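Can a robot do my chores yet? Your questions, my best answers

I get a lot of mail about this page, mostly from people who are sick of putting things away. I've been following home and shop robots for 4 years, and I rewrote most of these answers in March.

So can a robot tidy my bathroom shelf?

Parts of it, if you're generous! Sorting tubes and small boxes into bins is the sort of job two-armed setups are getting decent at. Give them good light, a clear table and bins that stay put, and there's hope.

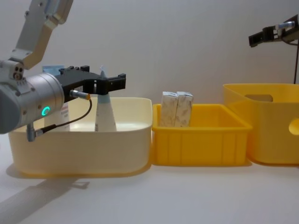 Your real bathroom is another story. Mine has a damp washcloth on top of everything and a drawer that sticks, and I wouldn't trust any arm I've met with that drawer.

Why are squeeze tubes such a big deal?

They're soft, they're slippery, and they change shape as you use them up. Grab too hard and you've got face wash everywhere. Grab too softly and it slides out. A full tube and a nearly empty one are two different problems (my friend Tuulikki Ojala packs gift sets for a living and says the same goes for people). 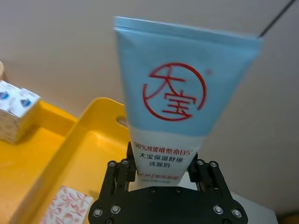
Are robots faster than a person at sorting small items?

Usually they're slower. I timed myself putting away a bag of drugstore stuff and took 52 seconds, dropping one soap. The last robot demo I sat through, at a Plemero open house, needed 72 seconds for a single tube. It never got bored, though, and I was bored by the second bag.

Do they need two arms?

For plenty of jobs one will do. Two help when things are spread out, so one arm doesn't have to stretch across the whole table, or when something has to be passed over or held steady.

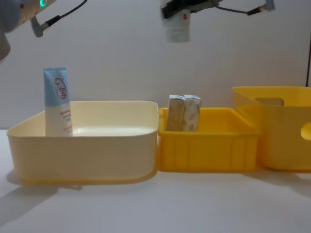

The catch is that two arms can get in each other's way, so somebody has to plan who moves when — and that planning is a big chunk of the work. Anneli Eskola, who set up the packing line at Skov, told me she spent five weeks on it.

What about a small shop? Is it worth it?

Depends how boring your boring job is. If you fill the same bins with the same items all day, ask for a trial with your own products. Bring the awkward ones too, the half-crushed cartons and the shiny packets.
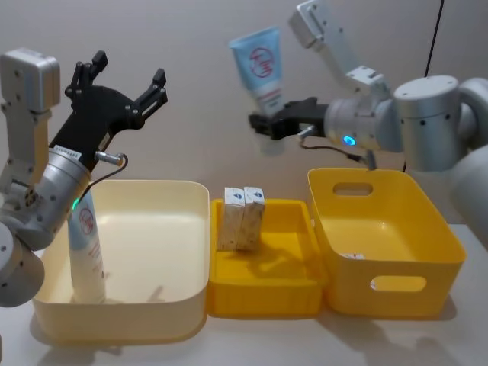 Ask what happens when it misses a grab as well. Does it try again, or does it stop and wait for you? I care about that more than speed — a machine that calls you over every few minutes isn't saving you much.

Will you tell us when one can fold laundry?

Oh, you'll hear me yelling! Until then, I'm still folding my own towels, badly.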